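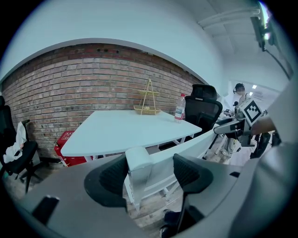

How do you handle loose stuff on the table and floor when you collect with hand-held grippers?

Posted by Maribeth Malabanan in Data collection, rules and good practice

Hi all! I got handed the job of writing the house rules for our collection room in Sultville, and I'm stuck on what sounded like the easy part. We're doing tabletop pick and place with hand-held grippers, usually two people in the room at a time, and the target for this task is 800 clips. The object list is settled. What isn't settled is everything else.

My coworker Hrvoje wants a strict rule: if it's not on the task sheet, it's not on the table. No drinks, no phones, no bags on the chairs, chairs pushed back to the wall. I get it, but I've also read that you want some mess so the policy doesn't fall over the first time it meets a normal room. We've got wicker racks, water bottles, office chairs, a fire extinguisher box down on the floor by the brick wall, and I honestly don't know which of those are "clutter we like" and which are "please move that before somebody trips."

So what do you put in writing? Do you have one rule for the table and another for the floor? And what about the second person, do they have to stay put while the first one is recording? Our current sheet is 2 pages and I'd love to keep it that short, because people do read it at that length (mostly).

Sorcha Moynihan

Two rules, yes! Table and floor are separate problems and I'd write them on separate halves of the page.

The floor is a safety thing and I don't bend on it. When you're recording you're looking at the object and the fingers, and you walk backward a lot more than you think you do. So at our place (Windport, we have a long narrow room, ugh) the rule is a clear walking path on the side of the table where people work, chairs either tucked all the way in or out of the path, and nothing hanging off a chair where a gripper can snag it. I caught a tote strap once and took the whole chair with me. And whatever you do, the fire extinguisher stays where it's supposed to be and stays reachable. Don't park a chair in front of it and don't let anybody shift it for a nicer background. That one should be the first line on your sheet.

The table is a data thing, and there I'm more relaxed. We let distractors stay as long as they're on a distractor list. A rack, a bottle, a bowl, whatever — if it's listed, the person doing labels knows what it is and that it's not the target. Somebody's personal drink is a different story. It gets picked up between takes and sipped and put back somewhere new, and then your reset notes are wrong. If you want a bottle in there, use a prop bottle and keep the real ones in another room.

We also mix it on purpose: some sessions with a clean table, some with listed clutter, and the session sheet says which. Please don't skip that line on the sheet. We did for most of October and sorting it out later was miserable.

About the second person, ours can move, but only outside the marked work zone, and they keep their own gripper lowered if they aren't recording. If your setup tracks square markers, ask whoever runs the tracking whether a second marker in view is a problem, and make sure no two tools share an ID. Don't guess on that one.

Hrvoje Dimitrov

I'm the coworker, hi. I still say clear the table. A rule with a list attached is a rule people argue about at 4 pm.

I do give in on the prop bottle though. And the extinguisher line is going in.

Eleni Karagiannis

Agree with most of what Sorcha wrote, just adding a couple of things from the Kedard group.

Check the chairs before every batch, not once a day. They have wheels and they wander. We put tape down for the table legs and for any chair that's meant to be in the shot, and a chair with no tape goes out of the room. It takes a minute and the takes match a lot better.

Also decide now what happens when something unlisted does sneak in. We used to throw the clip out, which got expensive fast. Now the clip gets a flag and a short note and the reviewer decides. Out of our last 1000 clips, 101 had a flag, and we kept nearly all of them.

Maribeth, if you want, message me and I'll send you our sheet. It's longer than yours, sorry, but the floor section is short and you could pretty much copy it.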